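Sudon Work Table, Light Wood Top 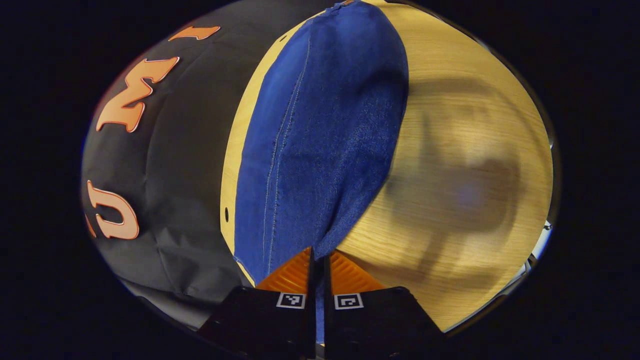
Product overview

The Sudon is a table for people who work with cloth. It is made for folding, sorting, pinning and cutting, and it is also good for any home where the laundry ends up on the dining table. The top is light wood with a warm honey color and a fine straight grain. Heavy fabrics like denim lie well on it, and dark printed fabrics are easy to see against the pale surface.

We sell the Sudon in one size and one color. The legs are sold together with the top.

The top

The surface is sanded and then finished with Climar oil. The oil is matte, so a lamp over the table does not give a strong shine in your eyes. Cloth slides on it without catching. If you feel a rough place after some months of use, please sand it lightly in the direction of the grain and put a little oil on the place again.

There is a small round hole in the top. It takes the peg of the Kioko thread holder, which you can order separately. If you do not use the holder, you can leave the hole open or close it with the wooden plug from the hardware bag.

Working with fabric

Jeans, work jackets and other thick pieces need space, so we recommend to keep one side of the table free for the pieces which are waiting. Lay the piece flat, smooth it from the middle to the outside with your hand, and fold after this. For banners, flags and T-shirts with large letters, turn the print to the inside before you fold.

New dark denim can leave color on the wood when it is damp. Please let it dry completely before you lay it down. A blue mark that is still fresh can be removed with a cloth and mild soap.

Do not iron directly on the top. Use an ironing mat and take it away when you are finished, so that the heat does not stay in the wood.

Assembly

Two persons need 15 minutes. All 6 bolts are the same length. Put them in by hand first and tighten them only when all legs are standing straight. The key is in the hardware bag.

Care

Wipe with a damp cloth and dry immediately. Oil the top once a year. Needles and pins make small scratches, which become less visible after oiling.

Delivery and returns

The table is sent from our Trolitz workshop in one flat box. You have 28 days to return it, in the original box if possible. The Kioko thread holder can be returned in the same way.

Order number: 474

Questions about the table: Rebecca Rizzi, customer service
Spare parts and oil: Kibet Kirui, Trolitz workshop

Orders which arrive before noon are packed on the same working day.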